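About Dirstead Snack Boxes

Dirstead packs and delivers mixed boxes of wrapped snacks to offices, schools, clinics, clubs and anyone else who has a break room and people in it. We have been doing this since January 2000. We are a small company with 17 people on the payroll, and most of us spend at least part of the week packing.

What we do

A customer tells us how many people the box is for, how often they want it and what they don't want in it. We choose the contents, pack them by hand, and either deliver the box ourselves or send it by carrier. Everything in a box is individually wrapped. We don't sell loose snacks, fresh fruit or anything that needs to be kept cold.

A standard box holds a mix of sweet and salty items. Cookies and crackers make up the largest share, followed by chips, nuts, bars and candy. We change the mix every month. Customers who find something they like can ask us to keep it in, and we will as long as our suppliers have it.

How the company started

Salvador Nogueira started Dirstead after nine years of driving a vending route for a company called Mostyn. He filled machines in office buildings and noticed that the smaller offices on his route were losing their machines one after another. A machine has to sell a certain amount each week to pay for the stop, and an office with a dozen people in it does not sell that much. Those offices still wanted snacks. Salvador began dropping off a cardboard box on his own time, with an envelope taped inside the lid for the money.

The envelope did not last long. People forgot to put money in it, or put in too much, and Salvador spent his evenings sorting coins at his kitchen table. He switched to charging each office a flat price for the box, paid in advance, and that is still how we bill. By the end of the first year he had left Mostyn and rented half of a storage unit on the east side of town.

Benedikt Oberholzer joined two years later. He had managed purchasing for a grocery chain, and he took over the ordering, the supplier accounts and the date tracking. He and Salvador have owned the company together since then. Salvador looks after packing, delivery and customers. Benedikt looks after everything that comes in the back door.

Our name

Dirstead is the name of the street where the first storage unit stood. We moved out of it in our fourth year and kept the name because it was already on the invoices.

The packing tables

Packing is done at tables in the front half of our building. We use tables with rounded ends and cover them with white cloths printed with a grid. The cloths are easy to shake out and we can see at a glance if something small has been left behind. Items are laid out on the cloth first, checked, and then put into a white cardboard box.

We lay things out before boxing them for two reasons. The packer can check each seal and each date, and can see the whole mix together before it goes in. If there are too many cookies and too few salty items, that is easier to fix on the table than at the bottom of a box.

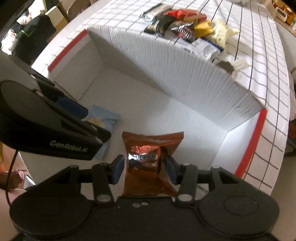
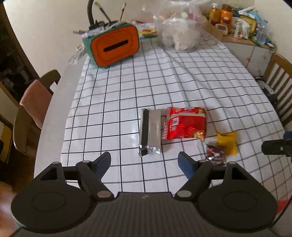
How a box is packed

The packer starts with the order sheet, which lists the size of the box, the number of people and anything the customer has asked us to leave out. Items are brought over from the shelves in bins. Each packet is picked up, looked at on both sides and set down on the cloth.

Packets with a weak seam go into a separate bin. So does anything with a puncture or a date that falls too soon. For monthly customers, every item has to be good for at least six weeks after the delivery date. Customers who get a box every week have a shorter limit, and the order sheet says what it is.

Heavier and flatter things go in first. Bags with a lot of air in them go in last, since they crush easily and also keep the rest from moving around. Bars and small packets are used to fill the corners. We do not use paper or foam filling. If a box has empty space in it, the packer goes back to the shelves or moves the order to a smaller box.

When the box is full, a second person checks it against the order sheet and initials the sheet. A copy goes into the box and we keep the other one. The lid is taped along the center seam only, so that it can be opened without a knife.

Box sizes

We offer three sizes. The small box is meant for up to 10 people, the medium box for up to 25 and the large box for up to 60. Larger workplaces usually take two or more large boxes, or one on each floor. The sizes assume that each person takes two or three items a week. Some offices eat more than that, and we adjust after the first month.

Allergies and special requests

We can leave out nuts, gelatin, pork products, added milk or any particular item. Write it on the order form and it will be printed on the packing sheet every time. Please remember that our packing tables are shared. We wipe them down and change the cloths between orders, but nuts are handled in the same room, and we can't promise that the outside of a packet has never been near them. If someone in your workplace has a severe allergy, call us before ordering.

We can also put together boxes for a single event, such as a training day, a school trip or a blood drive. These need nine working days' notice.

Where our snacks come from

We buy from two main wholesalers and a number of smaller importers. Nesport supplies most of our cookies, crackers and chips. Sendetti supplies candy and nuts, along with the seasonal items that we carry in the winter. The importers send us things that are harder to find in a regular supermarket, and customers comment on those more than on anything else we pack.

Benedikt tries every new item before it is added to the list. A sample is opened, tasted and left on the staff table for a day. If it is still there the next morning, we usually don't order it.

We do not take payment from manufacturers for including their products. We have been asked a few times.

What happens to the rest

Items that are safe to eat but too close to their date for our customers are set aside each week and given to two local food pantries. Torn or open packets are thrown out. Cardboard is flattened and recycled, and we will take back empty boxes from customers on our own delivery routes if they are clean and dry. Leave them by the door and the driver will pick them up.

Plastic wrappers are a problem we haven't solved. Individually wrapped snacks make a lot of small trash. We looked into a collection program and found that most of what we sell could not go into it. We will look again when there is a program that covers mixed wrappers.

Deliveries

We have 175 regular customers. Those within our local area get their boxes from one of our own vans, and the rest are shipped. Local deliveries are made in the morning. The driver will carry the box to the break room if someone can let him in.

Shipped boxes leave our building the day after they are packed. Chocolate is left out of shipped boxes during the hottest part of the summer and replaced with cookies or bars of the same value.

Working here

Most of our packers started part time, and several still work that way to fit around school hours. New packers spend their first two weeks at a table next to someone experienced. There is no piece rate. Openings are posted on the door and on the jobs page of this site.

Visiting and contact

Customers are welcome to come and see the packing room. Please call ahead. There is no shop on the premises, and we can't sell single items over the counter.

For new orders and changes to an existing order, use the order form or ask for Salvador. Suppliers with samples should write to Benedikt first and include a full ingredient list.

This page was last updated on August 23, 2020.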